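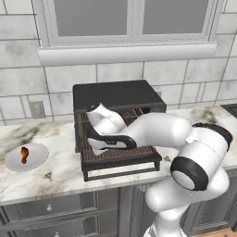

레시피의 시간은 누구의 시간인가
발표자 노트 (오후 2시 세션, 질문 포함 50분)

시작 전에
물 한 잔. 타이머는 연단 왼쪽에. 지난번에는 인사말이 길어져서 뒤쪽 양파 부분을 통째로 건너뛰었음. 이번에는 양파를 꼭 할 것. 인사는 두 문장으로 끝내기.

슬라이드 1. 제목
저는 요리책을 만드는 사람입니다. 편집자로 일하면서 "15분 완성"이라는 말을 표지에 여러 번 올렸고, 그중 몇 권은 집에서 해 보니 40분이 걸렸습니다. 그러니 오늘 하는 이야기는 남의 업계 흉보기가 못 됩니다. 제가 만든 책도 나옵니다.

(여기서 손 들어 보라고 하기. "레시피에 적힌 시간 안에 끝내 본 적 있는 분?" 손이 많이 올라오면 당황하지 말고 그대로 진행. 웰링턴 때는 앞줄 절반이 손을 들었는데 알고 보니 요리학교 학생들이었다.)

슬라이드 2. 무엇을 세었나
Platell 출판사 창고에 있는 책과 무료로 열리는 레시피 사이트에서 조리법 314개를 모았습니다. 고른 기준은 하나입니다. 시간이 숫자로 적혀 있을 것. "노릇해질 때까지"만 있는 조리법은 뺐습니다. 저는 개인적으로 그런 조리법을 더 믿는 편이라 이 표본은 처음부터 한쪽으로 기울어 있습니다. 먼저 말해 두겠습니다.

그중 오븐이나 소형 오븐을 쓰면서 예열 시간을 총 조리 시간에 넣었는지 밝히지 않은 것이 122개였습니다. 넣지 않았다고 쓴 것도 아니고, 넣었다고 쓴 것도 아닙니다. 그냥 말이 없습니다. 읽는 사람은 당연히 들어 있다고 생각하겠죠. 쓴 사람은 대개 안 넣었을 겁니다. "대개"라고 한 이유는 쓴 사람들에게 물어봤는데 답장이 몇 통밖에 오지 않았기 때문입니다.

답장 하나는 읽어 드릴 만합니다. Nikau Mahuika라는 분이 보낸 메일입니다. "오븐은 이미 켜져 있다고 생각하고 썼습니다. 우리 주방에서는 아침부터 켜져 있거든요."

(여기서 잠깐 쉬기. 웃음이 없어도 괜찮음.)

이 문장이 오늘 발표의 거의 전부입니다. 조리 시간은 오븐이 아침부터 켜져 있는 사람이 적습니다.

슬라이드 3. "준비 시간"이라는 칸
레시피 위쪽에 보면 준비 시간, 조리 시간, 합계가 나란히 있습니다. 준비 10분, 조리 20분. 깔끔하죠. 그런데 재료 목록을 보면 이렇게 적혀 있습니다. 곱게 다진 양파 두 개. 껍질 벗겨 깍둑썰기한 단호박 반 통. 씨를 빼고 채 썬 고추.

다지고 벗기고 써는 일은 이미 끝나 있습니다. 재료 목록 안에서 누가 대신 해 줬습니다. 준비 10분은 그 뒤부터 재기 시작합니다. 집에 있는 단호박은 아직 통째로 있고 칼은 지난달보다 무뎌졌고 도마 위에는 아침에 먹다 만 식빵 봉지가 올라가 있습니다.

편집부에서 이 문제로 싸운 적이 있습니다. Darcy Hapeta가 재료 목록에서 손질 표현을 전부 빼고 조리 순서로 옮기자고 했고, 저는 반대했습니다. 순서가 길어지면 어려워 보인다는 게 제 이유였습니다. 지금 생각하면 어려워 보이는 게 맞았습니다. 실제로 손이 가는 일이니까요. 책은 제 뜻대로 나갔습니다.

(이 책 이름은 물어보면 말하기. 먼저 말하지 않기.)

슬라이드 4. 온도 숫자도 같이 의심하기
시간 이야기를 하면 꼭 "온도만 정확하면 된다"는 반론이 나옵니다. 그래서 저희 집 오븐에 오븐용 온도계를 넣어 봤습니다. 다이얼을 220도에 맞추고 예열 표시등이 꺼진 뒤에 읽은 값이 197도였습니다. 한 번 잰 값입니다. 제 오븐 한 대고, 온도계도 한 개입니다. 온도계가 틀렸을 가능성도 있습니다. 이 숫자를 들고 "가정용 오븐은 다 낮다"고 하실 분이 있다면 저는 말리겠습니다.

제가 말하고 싶은 건 훨씬 좁은 이야기입니다. 220도에서 18분이라고 적힌 조리법이 있을 때, 저는 220도인지도 모르고 18분의 시작점이 어디인지도 모릅니다. 둘 다 모르는데 숫자는 두 개나 있습니다. 숫자가 많으니까 정확해 보입니다.

예열 표시등도 그렇습니다. 표시등은 온도 감지부가 어떤 값에 닿았다는 뜻이지 안쪽 벽과 철판까지 그 온도가 됐다는 뜻은 아닙니다. 문을 여는 순간 뜨거운 공기는 나가고요. 재료를 넣고 자리를 잡고 문을 닫는 데 걸린 시간만큼 다시 올라와야 합니다. 레시피에는 이 구간이 없습니다.

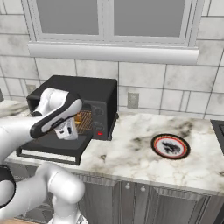 슬라이드 5. 작은 오븐에서 두 배로 틀리는 이유
소형 오븐을 쓰는 집이 많습니다. 저도 혼자 먹을 때는 큰 오븐을 켜지 않습니다. 문제는 조리법 대부분이 큰 오븐을 기준으로 적혀 있고, 끝에 한 줄로 "소형 오븐 사용 시 시간을 조절하세요"라고만 되어 있다는 겁니다.

조절하라. 어느 쪽으로요?

작은 공간은 빨리 더워집니다. 그러니 줄이라는 사람이 있습니다. 열선이 음식에 가까우니 겉이 먼저 탑니다. 그러니 온도를 낮추고 시간을 늘리라는 사람이 있습니다. 둘 다 그럴듯하고, 음식에 따라 둘 다 맞을 수 있습니다. 식빵 한 쪽이면 첫 번째 사람이 맞고 두툼한 닭다리면 두 번째 사람 말을 듣는 게 낫습니다. 그런데 조리법에는 "조절하세요"만 있습니다. 이 문장은 조언처럼 생겼지만 실은 책임을 넘기는 문장입니다. 저도 여러 번 썼습니다. 복사해서 붙였습니다.

Lindsay Kingi가 예전에 Tokier라는 레시피 앱에서 일했는데, 거기서는 소형 오븐용 시간을 자동으로 계산해 주는 기능을 넣었다고 합니다. 어떻게 계산하는지 물었더니 원래 시간에 0.8을 곱한다고 했습니다. 닭다리든 쿠키든 그라탱이든 0.8입니다. 근거가 뭐냐고 물었더니 회의에서 나온 숫자라고 했습니다. 지금도 그런지는 모릅니다. 그분은 그만뒀고 저는 앱을 지웠습니다.

(앱 쪽 사람이 객석에 있을 수 있음. 있으면 질의응답 때 고쳐 달라고 부탁하기.)

슬라이드 6. 양파
드디어 양파입니다.

양파를 캐러멜색이 될 때까지 볶는 데 얼마나 걸릴까요. 모은 조리법을 보면 5분이라고 쓴 것도 있고 10분도 있고 45분도 있습니다. 같은 양파, 같은 "갈색이 될 때까지"입니다. 집에서 중약불로 세 번 해 봤고 세 번 다 30분을 넘겼습니다. 불을 세게 하면 빨라지긴 하는데 가장자리만 까매지고 가운데는 희멀건 채로 남습니다. 그걸 갈색이라고 부르겠다면 할 말은 없습니다.

왜 5분이라고 쓸까요. 악의가 있다고 보지는 않습니다. 45분이라고 쓰면 합계가 한 시간을 넘고, 한 시간을 넘으면 "평일 저녁" 장에 못 들어갑니다. 평일 저녁 장이 얇아지면 영업부에서 연락이 옵니다. Fletcher Paewai가 영업부에 있을 때 제게 보낸 메모가 아직 있습니다. "30분 넘는 건 주말 장으로 빼 주세요. 아니면 30분으로 해 주세요."

두 번째 문장을 다시 보시기 바랍니다. 30분으로 만들어 달라는 게 아니고 30분으로 해 달라고 했습니다. 저는 무슨 뜻인지 바로 알아들었고 숫자를 고쳤습니다. 요리는 그대로 두고요.

(이 부분은 천천히. 변명 덧붙이지 말 것.)

슬라이드 7. 시험 주방이 있으면 괜찮은가
출판사나 잡지사에서 "시험 주방에서 검증한 레시피"라는 문구를 씁니다. 저는 이 문구를 예전만큼 믿지 않습니다. 검증을 안 해서가 아닙니다. 검증은 합니다. 제가 가 본 Grimshaw 시험 주방은 조리대가 넓고 바닥이 평평하고 칼을 갈아 주는 사람이 일주일에 한 번 옵니다. 재료는 계량해서 그릇에 담겨 나옵니다. 설거지는 다른 사람이 합니다.

그 조건에서 25분이면 25분이 맞을 겁니다. 맞는 숫자가 다른 집으로 옮겨 가면서 틀린 숫자가 됩니다. 그러니 검증했다는 말을 들으면 누가, 어디서, 무엇까지 해 놓은 상태에서 재기 시작했는지 물어야 합니다. 대답을 들은 적은 별로 없습니다.

Yesenia Aguirre는 이 점에서 저와 생각이 다릅니다. 그분은 시험 주방이 기준선 역할만 하면 되고, 독자가 두세 번 해 보면 자기 집의 배수를 알게 된다고 합니다. 적힌 시간의 1.5배, 이런 식으로요. 일리가 있습니다. 다만 배수가 일정하려면 모든 조리법이 같은 방식으로 틀려야 합니다. 어떤 책은 예열을 빼고, 어떤 책은 손질을 빼고, 어떤 책은 둘 다 뺍니다. 제 모음에서는 한 책 안에서도 장마다 달랐습니다.

슬라이드 8. 화면으로 보는 요리
영상은 더 나을 거라고들 합니다. 보여 주니까 속일 수 없다고요. 저는 반대로 봅니다. 글은 적어도 "20분"이라고 써야 하는데 영상은 화면이 넘어가면 끝입니다. 냄비 뚜껑을 덮고 다음 장면에서 뚜껑을 열면 다 익어 있습니다. 그 사이가 12분인지 두 시간인지는 설명란을 봐야 알고, 설명란에는 할인 코드가 있습니다.

Brereck에서 올린 찜 요리 영상은 재생 시간이 90초가 안 됩니다. 댓글에 "이렇게 간단한 줄 몰랐어요"가 줄줄이 달려 있었습니다. 따라 해 보니 오후가 다 갔습니다. 맛은 있었습니다. 그건 인정합니다.

슬라이드 9. 그래서 어떻게 적을 것인가
고쳐 보자는 제안을 몇 가지 가져왔는데, 저도 전부 확신하지는 않습니다.

시계를 언제 누르는지 적기. "재료를 냉장고에서 꺼낸 때부터"라고 한 줄이면 됩니다. 숫자가 커져서 보기 싫다는 말이 나올 겁니다. 나오라고 하죠.

손이 묶인 시간과 놓인 시간을 나누기. 오븐에 넣고 다른 일을 할 수 있는 40분과 불 앞에 서서 저어야 하는 40분은 다른 40분입니다. 합계 한 칸에 같이 넣으면 아무 쓸모가 없습니다.

범위로 적기. "18분" 말고 "15분에서 25분, 가장자리가 갈색이고 가운데를 누르면 돌아올 때". 범위가 넓으면 무책임해 보인다는 지적을 받았습니다. 좁은 숫자 하나가 더 책임 있는 건지는 모르겠습니다.

시험 요리사 말고 다른 사람이 한 번 해 보게 하기. 돈이 듭니다. 그래서 아마 안 될 겁니다. 다음 책에서 조리법 여섯 개만 이렇게 해 보기로 했고, 결과가 나쁘면 나쁜 대로 말씀드리겠습니다.

덧붙이면, 시간을 아예 빼자는 의견도 있습니다. 옛날 요리책에는 없었다고요. 저는 이것도 의심합니다. 옛날 요리책을 산 사람은 옆에서 가르쳐 줄 사람이 있었을 수도 있고, 없어서 그냥 태웠을 수도 있습니다. 태운 사람은 기록을 남기지 않습니다.

슬라이드 10. 반론 몇 개 미리
"요리에 익숙해지면 해결된다." 익숙한 사람은 레시피의 시간을 보지 않습니다. 그 칸은 익숙하지 않은 사람이 보라고 있는 칸입니다.

"다들 어차피 안 믿는다." 그렇다면 왜 표지에 제일 크게 쓸까요. 저희 회사는 시간 숫자의 글자 크기를 놓고 회의를 따로 했습니다.

"몇 분 차이로 너무 예민하다." 저녁 여섯 시 반에 아이 둘을 앉혀 놓고 양파를 볶아 본 분은 이 질문을 안 하십니다. 혼자 드시는 분이라면 정말로 몇 분 차이일 수 있습니다.

질의응답용 메모
표본을 어떻게 골랐는지 꼭 나올 질문. 무작위 아님. 손에 잡히는 대로였고 영어와 한국어가 섞여 있음. 목표는 300개였는데 마감 전날 더 들어왔고 빼기 아까워서 그대로 둠.

실제로 만들어 본 건 몇 개냐고 하면 "아홉 개"라고 답하기. 적다. 적다고 말하기. 세 개는 시간이 맞았고, 그 셋이 전부 샐러드와 수프였다는 것도 같이.

에어프라이어 질문이 나오면 따로 조사하지 않았다고 하고 넘어가기. 지난번에 아는 척하다가 7분을 썼음.

압력솥 질문도 비슷한데, 압력이 차오르는 시간을 빼고 적는 문제는 예열과 똑같으니 슬라이드 2로 돌아가서 설명하면 된다.

자료 달라는 분께는 표를 메일로 보내 드린다고 하기. 책 제목 열은 아직 가려 둔 상태. Platell 쪽 허락을 기다리는 중이고, 9월까지 답이 없으면 제목 없이 그냥 올린다.

연단에서 내려오기 전에 온도계 챙기기.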